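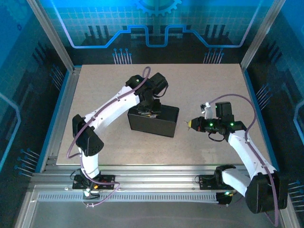
The Fastness is a plain rectangular box for flat things: cards, small prints, envelopes, the kind of paper goods that slide around in a drawer and get bent corners. Clurkilberg makes it and Wondow sells it, and I bought mine in May from the Wondow site with my own money. I wanted one box that could sit on a work surface all day. It's black all over, and with the top open it stands out clearly against a light speckled tabletop like this one. I don't have to hunt for it when my hands are full.

I've used it for four months. I sell printed cards and other small printed pieces at two craft fairs a year and fill mail orders in between. My old box was a Cruzado, which I kept for six years until one corner split.

**Item number:** 1746
**Color:** black (the only one Wondow had)
**Used for:** sorting, packing, short-term storage

## Loading and unloading

The opening is the best part. There's no lip folding inward, so flat pieces go in and come out without catching. The Cruzado had a rim that turned in at the top, and I lost the corners of a lot of cards to it. I packed 300 orders over the summer and damaged two cards, both from dropping them on the floor.

It's also easy to reach into from more than one side. When my sister-in-law helps with a big batch, we put the box in the middle of the table and both work out of it. With the Cruzado we had to take turns.

The inside is one open space with no dividers. If you keep several designs on hand you'll need to make your own. I cut mine from leftover mailer board, a ten-minute job. Clurkilberg sells a divider set separately, but it was out of stock each time I checked.

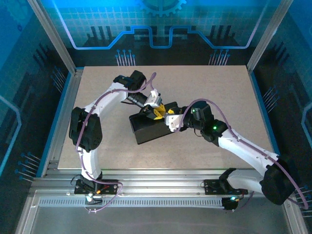 ## Stability

It stays put on a smooth surface when you drop things in. It will slide if you bump it with an elbow. I stuck four small felt pads on the bottom and they helped a little. Rubber ones would probably have been a better choice.

I wouldn't stack anything heavy on it. The instructions are one folded sheet and don't give a weight limit. I asked Wondow and got an answer from Morena Testa in customer service, who told me they don't recommend stacking more than two. She answered the same afternoon, which I appreciated.

## Keeping it clean

Black shows paper dust. After a day of trimming cards, the bottom has a gray film on it. A dry cloth takes it off in a few seconds. Don't use a paper towel, which leaves more lint than it picks up. Fingerprints haven't been a problem.

## Color and finding things

My concern with a black box was that dark prints would disappear in it. This is partly true. My night scenes and anything with a lot of navy are hard to tell apart at the bottom under a weak lamp. Prints with some yellow in them are fine. I sort the dark ones out on the table first, where the pale top makes the edges easy to see, and put them in last.
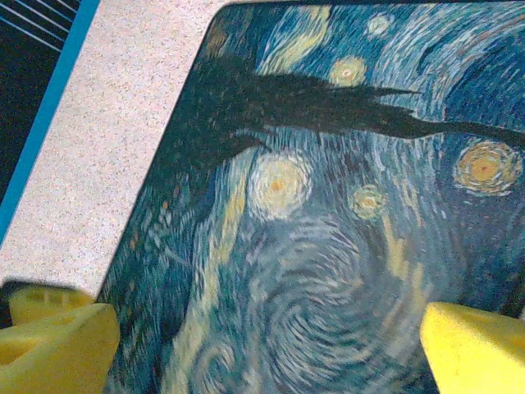

*Starry Night, lying on the speckled surface with the cypress sideways.*

## What I'd change

- A light-colored bottom, or a liner in the package
- At least one divider included
- Some kind of label holder on the short side

## Price and verdict

I paid more than I did for the Cruzado, though that was years ago. Shipping was slow (nine days) and the carton had a dent in it, but the box was fine.

4 out of 5. I've ordered a second one for envelopes and will add a note if it differs from the first.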